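Tenanstead Neighbors Help Board
Home and Workroom > Tables, Shelves and Surfaces

Orange wood tabletop makes it hard to work on paper, grey walls on three sides. Refinish or cover?

Viewed 3831 times
3 replies

Ita McGrath
Posted in April

I have a wooden tabletop with a strong orange color to it, sort of a honey tone, with a lot of visible grain. It is set into a space with pale grey walls on the left, the back and the right. The walls are smooth and plain and I'm happy with them. The table is used for flat paper work. Sheets get laid out, lined up with each other, folded, sometimes written on, and then stacked. No paint, no water and no food goes on it.

I have three complaints, and I would like to know if one fix will take care of all of them.

First, the color. White paper on that top looks warm, almost cream, at the edges. When I have to tell a bright white sheet from an off-white one I end up carrying them both to the kitchen window. By evening it is worse.

Second, the sheets slide. Whatever finish is on the wood is slick, and a single sheet of ordinary paper will drift if you so much as brush it with a sleeve. Lining up two sheets side by side takes longer than it should.
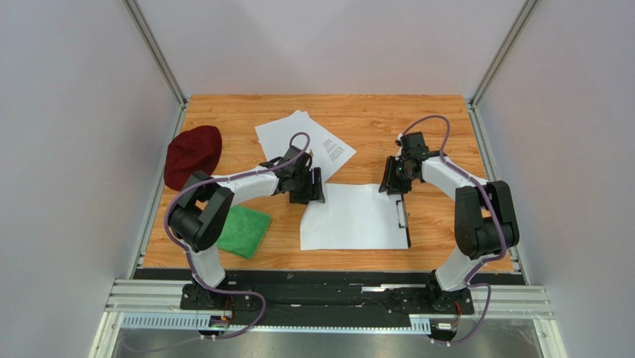

Third, writing. If you write with a ballpoint on one sheet with nothing under it, you can feel the grain through the paper and the line comes out bumpy. The point has gone through thin paper more than once. I also worry about denting the wood, though I can't see marks so far.

I asked at Sadowski Lumber and the man at the counter said to sand it all off and put on a clear water-based finish, and that the orange was "probably the old varnish." He had not seen the table, only what I told him. He quoted me $59 for the finish, the sandpaper and a couple of pads. I don't mind the money but I do mind the dust, and I don't want to have the table out of use for a week.

The corners where the walls meet have aluminum posts, and those would have to be taped off if I sanded in place. I would rather not take anything apart.

Things I have tried: a plastic tablecloth (worse, it slides too and it wrinkles), and a bath towel, which held the paper still and was useless for everything else.

So do I refinish the top, or cover it with something? If I cover it, with what? And is it worth repainting the walls to make the table look less orange? My sister says the grey is making it look more orange than it is. I thought she was kidding.

bentrule
Posted the next morning

Your sister is right about the grey. A cool pale color next to orange wood makes the wood look stronger. If you painted the walls a warm cream the table would seem calmer, but it would do nothing for your paper. You would have cream walls bouncing warm light onto white sheets. Leave the walls alone. Pale grey is about as good a color as you can have around a table where you need to judge whites.

On the finish, I would find out what you have before you buy anything. Orange can come from three places: an old oil-based varnish that has gone amber, a stain under the finish, or the wood itself. Each of those gives you a different result after sanding, and with the last one you will do all that work and end up with orange wood again.

To test it, pick a spot on the underside, or somewhere near the back that you don't look at. Sand a patch the size of a playing card with 120 grit until you are through the finish and the dust comes off pale. Wipe it with a damp rag and look at it while it is damp. That is close to what it will look like under a clear coat. If the underside was never finished, just wet it and compare it to the top. It takes a few minutes.

If the patch is much paler than the rest, the man at Sadowski had it right and refinishing will help with the color. If it's a veneered top, be careful, you can go right through in one pass with a machine sander. Look at the edge. If the grain on the top doesn't carry on down over the edge, treat it as veneer and sand by hand or don't sand.

It won't fix your other two problems, though. A fresh clear coat will be as slick as the old one, maybe slicker. A matte one is a little better. The grain will still come through under a ballpoint unless you fill it first, and filling it is another day of work and more sanding. I have done that on a desk and would not do it again for a table that only sees paper.

So cover it. What you want is a desk blotter sheet or a cutting mat, cut to the working area, in a medium grey. Medium and not white. White paper on a white mat is miserable to line up, you can't find the edges. Medium grey shows you the edge of the sheet clearly, and it doesn't throw any color back up at the paper.

For material I use desk linoleum, the thin kind that is sold for furniture. It has a bit of grip, it is soft enough to write on through a single sheet, and it lies flat by its own weight after it has been unrolled overnight. You do not need to glue it. Cut it with a sharp utility knife against a metal ruler, several light passes. If it creeps, a strip of thin non-slip shelf liner under the back edge and another under the front edge will stop it.

Leave some of the wood showing around it. You'll have a place to set down a pen or a ruler without it being on the work surface, and the mat can come up when you want to clean.

The one thing to watch is soft vinyl. Cheap vinyl mats can react with some varnishes and leave a tacky patch or a dull rectangle in the wood. I have seen it happen in one summer. If you do go with vinyl, put a sheet of plain craft paper underneath and lift it every month or so.

Skip the towel.

okra_pete
Posted the same evening

just get a big cutting mat from the craft store. the green ones are fine. mine has been on my table 4 years and never moved. also for sliding paper put a smooth rock on it, or a jar of coins

Marguerite on Alder
Posted a few days later

I agree with most of what bentrule wrote, but please don't get a green mat if you are trying to tell one white from another. Green makes white paper look a little pink. I did bookkeeping forms on a green mat for years, and when I started hand-folding cards I could not work out why half my stock looked wrong. They also have grid lines printed all over them, and on thin paper those show through. Some people like that. Turn it over if you don't, a lot of them are plain on the back.

I would also look at your light before you spend anything. You said it gets worse in the evening, which sounds like a warm bulb to me. With a warm bulb over an orange table, everything is going to look like toast. Change the bulb to one marked "daylight" or "neutral white" and look at the same two sheets again. Put the light off to one side if you can, on the side away from the hand you write with. Light from the side gives a small shadow along the edge of each sheet and it is easier to see if two edges are square with each other.

For lining up sheets I use a strip of flat wood, like a yardstick with no markings, fixed along the back of the mat with removable putty. Push the top edge of each sheet against it and they are both straight. It is faster than doing it by eye. Keep the putty on the mat and off your varnish.

About the ballpoint problem, you can get by with much less than a mat. Put 5 sheets of scrap under the one you are writing on. I keep a pad of Skandari newsprint for it. Anything soft will do, just change it when the top sheet gets grooves.

For cleaning the wood that shows, a barely damp cloth, then a dry one. I would stay away from spray polish. It makes the top even slicker and it gets on the paper, and then ink won't take in spots. If there is polish on there already, a little mild dish soap in warm water on a wrung-out cloth will take off most of it. Dry it right away. That alone might slow down your sliding.

I used the Kamen matte wax on a pine table, against advice, and I was sorry. It looked nice. The paper picked it up for weeks.

Comments on this reply

Ita McGrath
There was polish on it. I washed it as you said and the cloth came up yellow-brown. It is a bit less slick now. The color hasn't changed. I also changed the bulb, and that made more difference to the whites than I expected.

bentrule
Did you do the sanding test underneath?

Ita McGrath
Yes. It's not finished underneath and when I wet it, it went orange. Not as dark as the top but the same kind of orange. So I am not going to sand it. I have ordered grey desk linoleum and will leave a border of wood all the way around. I'll measure again before I cut.

Marguerite on Alder
Cut it a hair big, let it lie flat overnight, then trim it. Mine shrank a little along the length after I unrolled it.

okra_pete
rock still works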